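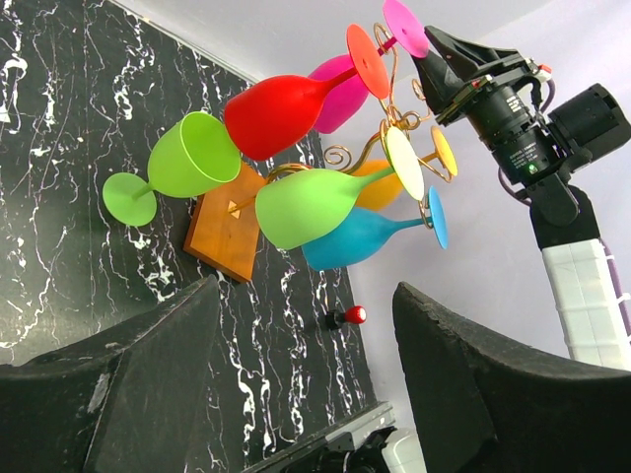 ## 夹爪对比测试:常见问题

最后更新:2025年8月18日。提问请发到组内频道,重复的问题会被合并到这里,重复三遍以上的会被合并得比较不客气。

### 你们到底在比什么?

比夹爪,顺带比腕部相机和控制器。夹爪一共3款:Zonder 的平行夹爪、Jurneck 的软垫夹爪,以及 Luangrath 的细指夹爪。控制器统一跑 Vokura,免得最后吵起来分不清是手笨还是脑子笨。

### 为什么用塑料酒杯?

杯脚细,杯肚圆,底座又是一片扁圆盘,一个物体上凑齐了三种难抓的形状。颜色多也有好处:任务单上写“取红杯”,抓成了绿杯,谁也赖不掉。

至于为什么不用玻璃的,请参阅五月份的耗材报销单。

### 杯架那么花哨,是故意的吗?

是。金色铁丝架带卷花,杯子之间到处是弯弯绕绕的细线,深度图在这种地方最容易出洞。早先我们用过一个直杆架子,三款夹爪成绩都很漂亮,漂亮得没法写报告,于是换了这个。

架子的摆放角度每轮都会变。如果您的策略只认得正对着自己的架子,建议先在家里练好再来。

### 一只手臂不行吗?

取杯子可以,取完架子还留在原地就不一定了。杯脚卡在架上,往外一带,整个架子跟着走。双臂方案里,一只手负责抓,另一只手在旁边扶或者接。代价是两只手臂要共用一小块空间,规划器得时刻记得另一只手在哪儿。Vokura 的默认避碰距离偏保守,两臂一靠近就双双停下,像在门口互相让路的两位客人。我们把距离调小了,具体数值见配置仓库,改之前请先读注释。

### 哪款夹爪最好?

这个问题每周都有人问,答案每周都让人失望:看抓哪儿。

| 夹爪 | 抓杯肚 | 抓杯脚 | 抓底盘边缘 |
|---|---|---|---|
| Zonder | 尚可 | 好 | 尚可 |
| Jurneck | 好 | 差 | 尚可 |
| Luangrath | 差 | 好 | 好 |

Jurneck 的垫子厚,包住杯肚很稳,伸进两根杯脚之间就像戴着棉手套穿针。Luangrath 正相反,指尖能钻进任何缝隙,但碰到圆肚子就打滑,得靠夹紧力硬撑。Zonder 什么都会一点,适合预算只够买一款的组。

### “好”“尚可”“差”是怎么定的?

每格跑4轮,看抓取后能否保持到放下为止。中途掉落算失败,抓住了但把邻居也带下来,同样算失败。后一种情况在录像里看着很像多拿了一份奖励,请不要这样上报。

### 泡棉垫磨花了还能用吗?

表面轻微发白没关系。出现下面2种情况就换:

- 边缘翘起,手指合拢时垫子先打架;
- 表面开裂,碎屑开始掉到台面上。

换垫后必须重做开合零点。有人觉得“厚度差不多,不用标”,他那一下午的数据后来全部作废,本人要求不具名。

### 腕部相机看得到手指,要不要裁掉?

不要。手指在视野里是有用的参照,模型靠它判断离目标还有多远。裁掉之后画面确实清爽,成功率也跟着清爽了。

需要注意的是对面那只手臂也可能进入视野。训练数据里如果从没出现过它,模型第一次见面会相当紧张。采集时请让两臂都处在正常工作位置,别为了画面好看把另一只收到角落里。

### 背景为什么有大理石花纹?

白色条纹和淡色纹路会给分割算法添点麻烦,这正是我们想要的。纯色背景下的成绩单我们也有,放在附录里,供需要好心情的人查阅。

### 线缆总是被扯到,怎么办?

先检查小臂上的绕线有没有给腕关节留够余量。把手腕向两个方向各转到极限,看接头有没有受力,再跑程序。扎带不要勒死,也不要为了整洁把每一厘米都固定住。一条笔直服帖的线缆,通常离断掉只差一个大角度翻腕。

### 控制器偶尔卡顿,是夹爪的问题吗?

多半是相机占满了带宽。先把腕部相机降一档帧率再试,如果还卡,检查夹爪的状态轮询频率。Zonder 的驱动默认查得很勤,勤到像个刚入职的实习生,调低以后并不影响抓取。

### 我能用自己的夹爪参加对比吗?

可以,要求如下:

1. 法兰能装上,或者自带转接板。
2. 有 Vokura 能调用的驱动,手动改源码才能跑的不算。
3. 空手开合连续运行一小时,不报错。
4. 接受成绩公开,包括难看的那几格。

第3条看似多余,至今筛掉的人最多。

### 抓不下来的时候,可以用手帮一把吗?

可以,那一轮记失败就行。动手前按暂停,并确认两只手臂都停了,只停一只的教训我们已经有人替大家领过了。

### 原始数据在哪里?

在组内共享盘的 `gripper_compare` 目录,按夹爪和轮次分文件夹。名字里带 `final` 的那个不是最终版,带 `final_2` 的也不是,以目录下的说明文件为准。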